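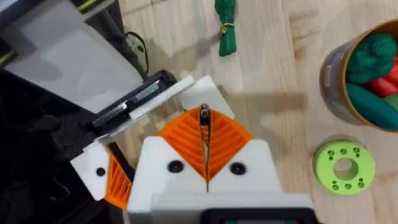

The Thirty-Day Trial

The Clamon came with a thirty-day trial and a booklet called Getting to Know Your Arm. Heloísa Assunção read the booklet twice, the second time with a pencil. She reviewed household devices for a website that paid by the piece, and she had learned to distrust any product that wanted to be known.

"It's a starter kit," said Ferhat Saraç, who had sold it to her, or lent it, depending on how the month went. He had driven out from the Mendonça showroom with a sample case and a tie. "You start with vegetables. Everybody starts with vegetables."

"Real ones?"

"Plastic. The real ones are in the Professional tier."

The price of the starter tier was $2,165. The Professional tier did not have a price. It had a phone number.

He put the toy food on her table and the arm thought it over. It had orange fingers, ribbed like the sole of a good sandal, and it came down over the wood with the caution of a guest reaching for the last piece of cheese. There was a green bundle with a yellow band around the middle. Heloísa took it for scallions. Ferhat, consulting a laminated card, said it was "leafy assorted."

"Does it matter what it is?"

"To the arm? Very much. It has opinions about leafy assorted."

The arm stopped above the table and hung there.

"Is it stuck?"

"It's planning."

"How would I tell the difference?"

Ferhat turned the card over, in case the back had something on it. "If it's stuck," he said, "it plans for longer."

She wrote that down. It was the first good line she'd gotten out of a salesman since the man with the egg boiler, and she'd given the egg boiler four stars on the strength of it.

By the second week she had fallen into the habit of talking to it. She would come in with her coffee, put the broccoli somewhere annoying, and say, "Well?" The arm would swing out, reconsider, swing back. Sometimes it took the broccoli to the container with the other things and let go with a small plastic knock. Sometimes it took the broccoli on a tour of the table and returned it to the place it had come from. The booklet called this a Confirmed Non-Transfer.

Her editor, Lucimara Sales, called on a Wednesday to ask how the piece was coming.

"It puts away toy vegetables," Heloísa said.

"Well?"

"It puts away some toy vegetables."

"Would you recommend it?"

Heloísa looked across the kitchen. The arm was holding a cucumber straight out over the floor like a man returning a fish.

"To whom?" she said.

"People with a lot of toy vegetables?"

"They have children. Children are cheaper."

"Have you priced a child?" said Lucimara, who had three of them, and hung up to go and shout at one.

The competitor arrived in the third week, because Lucimara had decided on a comparison. The Kakau cost $2,147, and Érica Holanda, who brought it, mentioned the eighteen dollars before she had both feet inside the door. She was a brisk woman in excellent boots. She looked at the Clamon for some time without touching it.

"Orange," she said.

"Is that bad?"

"It's a choice."

The Kakau was gray and very fast. It cleared the table before Heloísa had sat down. It put the broccoli away, and the scallions, and then her pencil, and then, after the briefest pause, her coffee spoon. When she fished the spoon out it put the spoon away again. She fished it out a second time and held it to her chest.

"It learns what you want," said Érica.

"I want the spoon."

"It learns what you want over time."

That evening, with Érica gone and the Kakau unplugged at the wall, Heloísa set the Clamon back up and gave it the cucumber. It planned. She drank her coffee, stirring it more than it needed. Outside, Heriberto Aguirre from the next house was dragging his trash can to the curb, and he stopped at the kitchen window, as he did most evenings since the thing had come, and rapped on the glass.

"Has it done it yet?"

"It's planning."

He rested his elbows on the sill. They watched together. The arm came down, opened its fingers, closed them a little to the left of the cucumber, and rose with nothing.

"Close," said Heriberto.

"It was closer this morning."

"Try moving it over."

"That's cheating."

"Who's going to know?"

Heloísa looked at the arm and at the salesman's card propped against the sugar. Then she reached out with one finger and rolled the cucumber to the left. The arm came down and got it. Heriberto clapped, twice, on the far side of the glass, and went back for his recycling.

She gave the Kakau four stars. It had done everything it was asked and a number of things it wasn't, and it would suit a busy household with no attachment to its cutlery. The Clamon got two and a half. Lucimara wanted to know what the half was for.

"Manners," Heloísa said.

On the thirtieth day Ferhat came back with the case, and she told him through the door that she'd need until the end of the week.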